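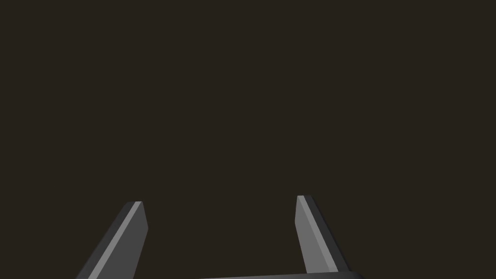

Walk-round done 2nd July, before the hall opened. Ticks mean I looked at it and was happy. Comments are for whoever does the next one, so please add yours underneath and leave mine in!

## Outside and entrance

- [x] Path from the Bretcombe road clear, no loose slabs
- [x] Handrail firm on both sides
- [x] Front doors open fully and stay open on the hooks
- [ ] Door mat flat

> The mat still curls at the left corner. I've turned it over for now and it sits much better, but we want a heavier one before the wet weather. The new handrail is a joy, by the way. Solid as a tree.

## Main hall

- [x] Floor swept, no raised nails
- [x] Both fire exits unlocked and free of chairs
- [x] Exit signs lit
- [x] Extinguishers on brackets, pins in, gauges in the green
- [ ] Stacked chairs no more than 9 high

> Two stacks by the stage were over the limit. I took them down. The floor looks terrific after the sanding, and you can see right away if anything has been spilled, so that's a safety win as well as a pretty one.

## Kitchen

- [x] Fire blanket in its pouch beside the stove
- [x] Water heater switched off at the wall
- [x] First aid box stocked and in date
- [x] Knives back in the block
- [ ] Fridge thermometer readable

> Thermometer has slipped down behind the salad drawer again. Could we tie it to the shelf? Somebody has labeled every cupboard since the last check and I love it. Found the blue bandages in seconds.

## Electrical

- [x] Fuse box door closes, labels legible
- [x] No extension cords run under rugs
- [x] Voltano heater guards tight
- [ ] Stage sockets, cover plates sound

> Hairline crack in the plate nearest the curtain. Taped over and marked DO NOT USE. Heater number 123 has a slightly bent foot but doesn't rock. The 2000 watt one should keep its own wall socket, please, never the four-way.

## Storeroom and loft

- [x] Paucar ladder: feet, rungs and locking bar all good
- [x] Paint kept in the metal cabinet
- [x] Loft hatch catch holds
- [ ] Shelf load signs in place

> The sign on the long shelf has dropped off. It read 690 lb, and I'll write up a new one. December decorations are boxed and low down where they can be lifted safely, which is such an improvement on last year.

## To do before the Trallilska dance evening

1. Replace the cracked socket plate
2. New shelf sign
3. Tie up the thermometer
4. Price a heavier mat

Keys are back on the hook inside the office door.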